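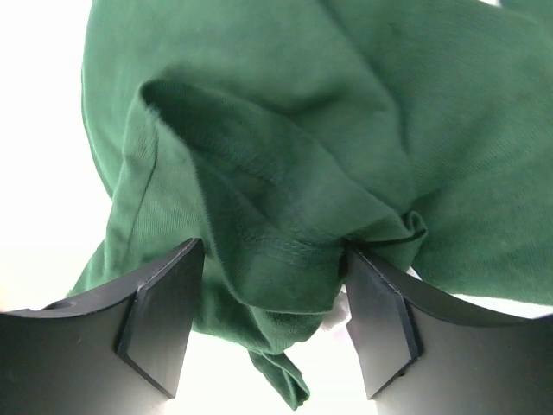
Gripper fingers on a green garment, Sultbridge workshop

Equipment planner (part-time, 60 percent), Sultbridge

Our group works on robots which fold and sort clothes. Until now we bought equipment when somebody asked for it, and this way is too slow. We look for a person who will prepare our equipment plan for the next year and keep the budget in order.

Your main work will be the planning of new two-arm tables. You will collect the wishes from the team, ask for offers and compare them – not only the price, also spare parts, delivery time and repair. Each table has a limit of 700 for small parts like finger pads, cables and trays.

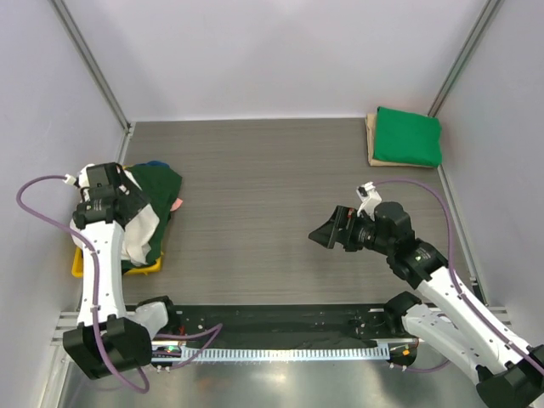 You will also keep a list of the clothes and cloths that we use for the tests, and order new ones in different colors and sizes. Our second site in Jundgate will follow the same plan, so you should be ready to travel there now and then.

We expect experience in buying or budgeting and good English in writing. You do not need to program. It is helpful if you have worked with technical suppliers before.

The position starts in September. Please send your CV and a short letter to Chie Ogura, Salian, Room 124. Questions about the tables are answered by Ekow Wumbei, in the mornings until 11.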